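Wrist Camera and Gripper Comparison in Simulation: FAQ
Updated 20 May 2019

What is being compared?
Two grippers, the Goltumard and the Trirnavon, each carried through the same simulated house with a camera mounted at the wrist. We log what the camera gets at doorways and across open floor.

Why start at a doorway?
Most of our lost views happen at doors. A brown door with a lever handle on one side, a second door on the other, and a long stretch of pale floor between them and the desk make a fair first test.
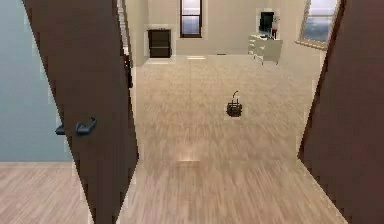

Each run is 200 steps. The controller, Cù, gets the same path file for both grippers, so a difference in the views comes from the hardware model.

Does the finger block the camera?
Sometimes. With the wrist turned, a black finger can come in at the left edge and put a soft gray shadow on the wall. We keep those views and tag them — the shadow confuses our edge finder more than the finger does. 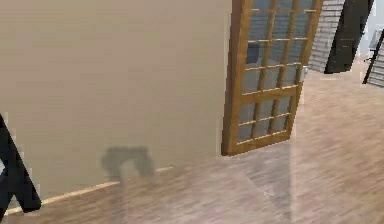

Tagged views are scored separately. If a run has more than 45 of them, we change the mount angle and run it again.

Can I use my own camera model?
Yes. Put the file in the Istcombe folder and set the focal length to 290. Other values load, but the scores won't match ours.

How is glass handled?
Glass panes are see-through in the renderer. The depth channel often returns the room behind them, so check color and depth together.
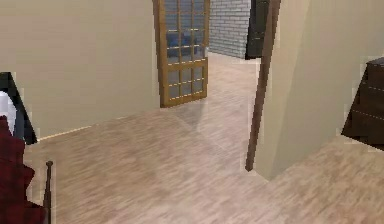 Glazed door and brick wall beyond, no gripper in view.

How many views are in the full set?
3000. The next set is planned for August.

Who do I contact about a bad run?
Thịnh La. Send the path file and the log.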